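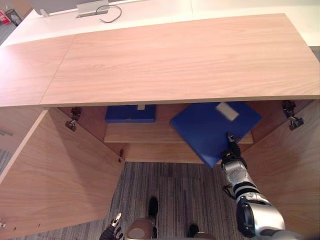

Cabinet with both doors open.

Decluttering by numbers

May 2023

I have now read three books on getting rid of things, which is three more objects in the house than I had before I started reading about it.

The latest was lent to me by Meifang Xue, who swears by it. It has a method called the Enmont Rule, and the rule is that you pick a number and own no more than that number of whatever it is. Coats, mugs, towels. The author settled on 11 for nearly everything and says her life improved within a month. She doesn't say what was wrong with it before, or why 11 works for both forks and jumpers. We are a household of four. If my sister's lot come for lunch we need more forks than that, and I'm not washing up between the main course and the crumble to satisfy a paperback.

I did try. In March I went through the kitchen with a bin bag and a stern face, and got rid of 26 things in one afternoon. I felt marvellous until teatime. Since then I have bought back a colander, a funnel and the good tin opener, and I am still looking for a lid that I am fairly sure went to the charity shop without its pan.

What bothers me is the sums. The book says the average home holds 2,090 things its owners never touch. Who went round and checked? There is no footnote. I looked for one, then looked at the back, where I found an advert for a set of matching storage boxes by the same author. The app that goes with it, Temen, wants you to photograph each thing you own and give it a score. After 3,000 photos you get a badge. I can't think of a surer way to make somebody feel fond of an old whisk than asking them to take its portrait.

Then there's the talk of "letting go". My gran kept string. She also kept jam jars, brown paper and every button that ever came off a shirt, and her house was perfectly tidy. She had cupboards, and she shut them. I have never seen this put forward as a method, possibly because you couldn't get 200 pages out of it.

I'm not against a clear-out. The drawer under the microwave had batteries in it older than my son, and I'm glad to see the back of them. But I'd like somebody to write about it who has small children, a shed and a normal amount of money – somebody who'd feel it if they had to replace a colander.

Meifang says I'm resisting the process. I have given her the book back, so that's one thing gone.

Next on the list is the airing cupboard, and I'm keeping all the towels.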